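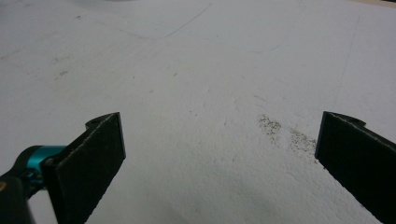
1 min read

Butard opens wipe-down line in Jusovthorpe

9/30/25. Butard today started selling its Drarkholm surface wipes to shops and schools. Made for white tabletops, where every bit of grit shows. Fine brownish-gray debris, crumbs, dust, all the small stuff. No spray needed, no rinse.

Packs of 162, first run of 4000 packs. Refills comming in May. Trade orders go thru Štěpánek, minimum 9 packs per order. Samples on request, while they last.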